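Hello Wumpini,

You asked for something in writing before the office shuts, so this is where the index fund work has got to as of Thursday, December 24, 2015. I've tried to keep the jargon down but some of it will creep in, sorry!

The main thing first. The Skomari small companies index reshuffles in January and Flerkden is going in. We've known it was likely since the autumn, but the final list only came out last week and it's a bigger change than I'd pencilled in. Ramalho drops out on the same day, and we hold a fair bit of it, so the Ludari fund has one large sale and one large purchase to get through without pushing either price against ourselves.

I've split the Flerkden buying into two parts. The first went through on Monday and we paid slightly less than the closing price, which cheered everyone up. The second has to wait for the changeover day itself, or near enough, because if we buy it all early and the price slides we'll be behind the index and the trustees will (quite rightly) want to know why. Njål Strömberg would like to do more of it early. He reckons the other trackers will all pile in at the last auction and we'll be paying over the odds with them. We've had that argument three times now and I expect we'll have it again over the mince pies.
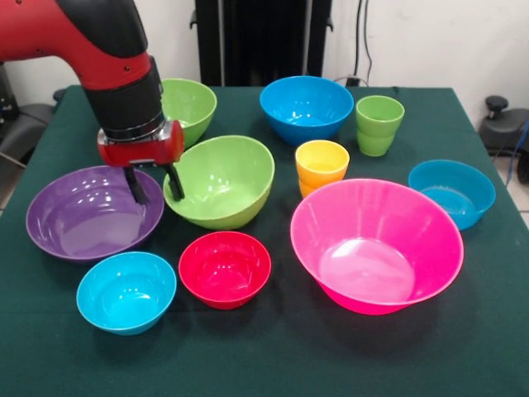
The Ramalho sale is the part that's keeping me up. It doesn't trade much between Christmas and New Year, and on some days last December there was hardly a bid in the market. My plan is to sell in blocks of 500 shares when there are buyers and sit on our hands when there aren't. We also need to keep each client's share of the proceeds apart until the cash settles, every pot with a bit of space round it like those coloured bowls on the green cloth, and the old spreadsheet was never much good at that. I've rebuilt the allocation sheet from scratch. It checks out against the custodian's figures for October and November, and I'm running December by hand alongside it just in case.

Costs: we budgeted £200 a month for the extra price feed and it's coming in at £130, as we only need the one exchange. I'd like to put the difference towards the historical auction data, which would settle the argument with Njål one way or the other. Could you let me know if that's all right? It doesn't need a new form as far as I can tell, but you know the rules better than me.

Things that have slipped: the tracking report for the trustees is late. I'd promised it for the start of the month and it's still half written, mostly my fault, partly the dividend dates we were sent, which were wrong for two of the holdings and had to be done again. The numbers are right now. The words aren't. You'll have a draft in the first full week back.

I haven't started on the currency question at all. I'd sooner leave it until Ramalho is out of the door, if you can live with that.

I'm on my mobile over the break and will be watching prices on the days the market's open. Have a lovely Christmas, and thanks for getting the feed signed off so quickly!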